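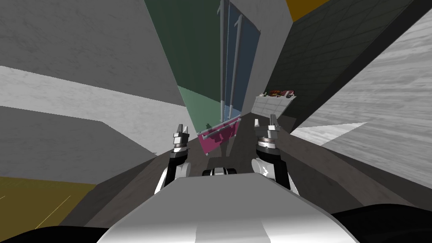 Fig. 1. Both arms raised, fingers open (computer rendering).

Summer Evenings at Mornden: What the Guest Books Tell Us

When I picked the Kandine guest books for my spring project, I pictured a cozy afternoon or two of reading. It took me most of a semester, and I loved nearly all of it! The Kandine was a family resort on the lake at Mornden, and its guests were asked to write down how they had spent their evenings.
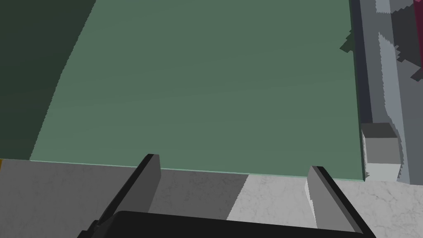

Ulia Tripathi
Student researcher, Leisure and Travel Studies

I read 3,969 entries in all, spread over 59 summers. Dancing comes up more than anything else, with bingo close behind, and after that the sing-alongs on the dock (people had strong feelings about the accordion). Rain gets a lot of ink too - one mother filled both sides of a page with it and then booked again for the next August.

I also sat down with two former guests, one of them now 70, who still remembered the words to the closing-night song and was kind enough to sing it to me twice.
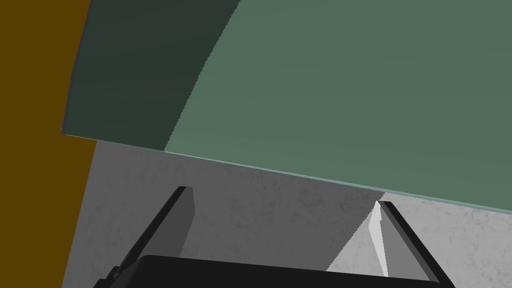
Fig. 3. Green panel with its pale lower edge (computer rendering).

My biggest problem was handwriting. Some entries I could only read in part, and I left those out of the counts but kept them in Appendix 2.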